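Stilinley Women's Seconds move up

Stilinley's second team won 20-14 away at Orkden on Monday night and go third in the table with three matches left. Orkden led at the break, but two tries from the back of the scrum turned it round. Coach Corey Nepia had only 11 at training last week and was pleased with the fitness. Cedarow visit next, kick-off 2 pm. Boots and kit bags must be out of the clubhouse hallway by noon, please.

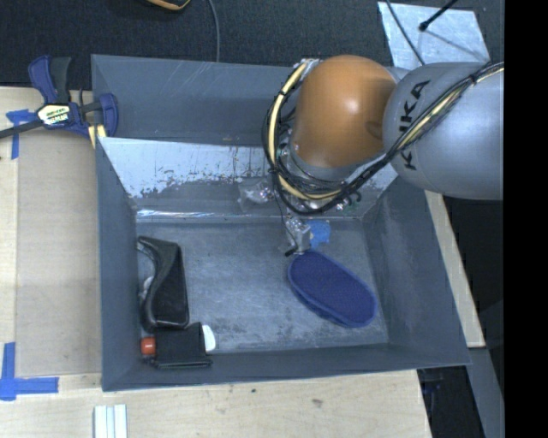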